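Grelcombe Handling Project
Progress report to Modise, second reporting period
Prepared by Joris Van Leeuwen, 23 Nov 2018

1. Status

Work package 2 (demonstration collection) is on schedule. Work package 3 (policy training) started late and is two weeks behind. No change to the budget is requested.

The target for the period was 750 accepted demonstrations of single-object pick and transfer from a bin. The count at close was 794. An accepted demonstration is one in which the operator completed the pick without a protective stop, and the joint, gripper and camera logs all cover the full length of the motion. Logs that fail the second test are kept but are not passed to training.

2. Method of demonstration

Two methods were compared in the first half of the period. In hand guiding, the operator holds the arm near the wrist and moves it through the task with the controller in gravity compensation. In remote control, the operator stands at the console and drives the gripper pose with a handheld input device, with the commanded pose streamed to the arm.

Hand guiding was quicker to learn. New operators produced usable motions in their first session. It has two drawbacks for our purpose. The operator's hands and forearms appear in the camera views, so the recorded images do not match what the system will see when it runs alone. Forces applied by the operator also mask the contact forces between the gripper and the object, and those readings are of little use for training.

Remote control gives clean images and clean force readings. Motions are slower and contain more pauses, mostly just before the gripper closes. Drita Gashi tested a filter that removes pauses in which the commanded pose does not change and the gripper is idle. The filter is now applied to all logs before training. The raw logs are retained.

From the midpoint of the period all demonstrations have been collected by remote control. Hand guiding is still used to set start poses and to check reach into the corners of the bin.

3. Workspace and objects

The bin is clamped to the table so that its position relative to the arm base stays fixed between sessions. Before this was done, small shifts of the bin showed up as an offset in the learned approach. The offset was worst along the near wall, where clearance to the gripper is smallest.
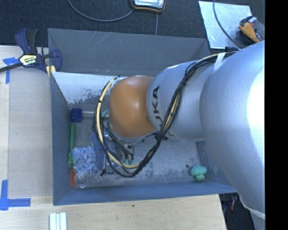

Objects are household items of mixed size, stiffness and surface. They are placed by hand before each run and are not arranged in any pattern. Operators are asked not to separate objects that end up touching, as touching objects are the case the Flernel baseline handles worst. Transparent and soft items remain difficult. For transparent items the depth reading is often missing over part of the surface, and the operator has to work from the color view alone. For soft items the gripper can close fully on a few fibers and report a grasp that does not hold when the arm lifts.

Cable routing was revised once. The earlier routing pulled tight at large wrist rotations and caused protective stops. The present routing leaves more slack at the wrist. Operators have been told to avoid lowering the wrist beside the bin wall with the slack on that side - the loop can catch on the rim.

4. Training results to date

A first policy was trained on the remote control logs only. It was tested on 20 placements that were not used in training. It completed 4 fewer picks than the scripted baseline. Most of the failures were late or early gripper closing, with the approach itself acceptable. We attribute this in part to the pause filter, which in its first version also removed short waits that operators used to let the arm settle. The filter threshold has been changed and the policy is being retrained.

Adding the hand guided logs to the training set did not improve the approach and made closing worse. They will not be used further.

5. Issues

- Time stamps from the input device drifted against the controller clock in long sessions. Sessions are now limited in length and the clocks are aligned at the start of each one.
- Operator style varies. Gashi approaches from above in nearly all cases; Van Leeuwen tends to come in at an angle along the wall. Operator is now recorded as a field in the log.
- The license for the Tadamine log viewer expires before the end of the project. Renewal is covered under existing software costs.

6. Next period

Retraining with the revised filter will be finished first. Collection then resumes with corrective demonstrations, in which the policy runs and the operator takes over remotely when it departs from a workable approach. A repeat of the placement test is planned for February, with the same placements and the same scoring.

Related items
Grelcombe: first period report
Grelcombe: operator instructions for remote demonstration
Flernel baseline: test procedure and scoring
Log format and field list, revision 2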